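Skukon Table — Owner's Guide, Section 4: Everyday Use

Read this section before you serve anything on the table. It covers the white rectangular top only. Leg adjustment is in Section 2, and if you skipped Section 2, go back, whatever the person at the store told you about it being ready to use.

4.1 Placing the table

The Bedport showroom likes to say the Skukon fits any room. We have our doubts. It is a big flat top, and it needs space to pull a chair in and out on every side you plan to use.

1. Choose a level floor. Low carpet tile is fine. Deep carpet is sold as "no problem" and often is one, so check the top with a level after a day of use.

2. Leave 30 inches behind the far edge. Measure it. People who guess tend to guess short.

3. Wipe the top with a damp cloth, then a dry one. Don't use the Jurnik spray that comes in the starter kit until you have tried it on the underside. The label says "safe for all surfaces," a claim we have not been able to confirm.

4. Put a package and a plate on the table and sit down. If you have to lean forward to reach either one, move them closer to you or move your chair.

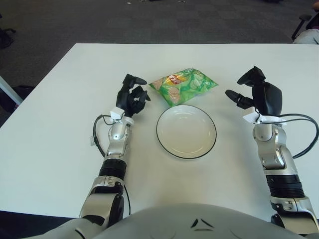 4.2 Setting out snacks

A white top shows crumbs. The brochure calls the finish "crumb-hiding," and you may judge that for yourself after the first bag of anything.

1. Set the plate down first, near the middle of the table and within easy reach. A plate with a thin dark rim is easier to see against the white than one that is white all over.

2. Lay the bag flat just beyond the plate. A bag stood on end will fall over sooner or later — usually after it has been opened.

3. Hold the bag by a lower corner while you turn it. It doesn't need to be square to the table, whatever the serving chart in the Wikström booklet shows. A tilted bag pours just as well. 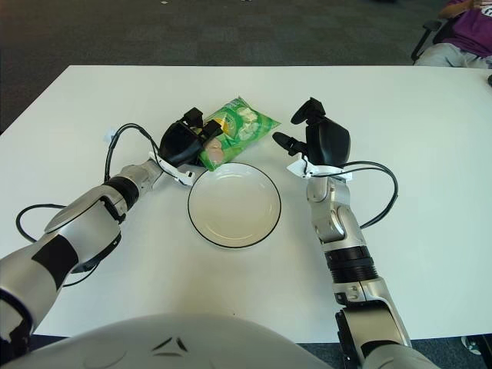
4. Open the bag over the plate. Pull the seam apart slowly. The notch marked "easy open" on many bags should not be trusted, so keep scissors nearby.

5. Pour out a small amount and fold the top of the bag over twice. Clips are optional. The Wikström clip costs extra and we have not found that it keeps snacks any fresher than a good fold.

Note: If the plate slides when you push it lightly with a finger, the top still has cleaner on it. Wipe again with plain water.

CAUTION: Do not put hot dishes directly on the top. The finish is advertised as heat resistant, but no temperature is given in the paperwork. Use a trivet.

4.3 Cleaning up

1. Lift the plate straight up. Don't drag it.

2. Sweep crumbs toward you into your hand or a dustpan. Pushing them off the far edge only moves the job to the floor, and small light specks are hard to get out of carpet tile without a vacuum.

3. Wipe the top from the far edge to the near edge.

The box says the finish is good for 2,000 wipes. We don't know who counted. Replace the cloth when it feels gritty, and see Section 5 for scratches.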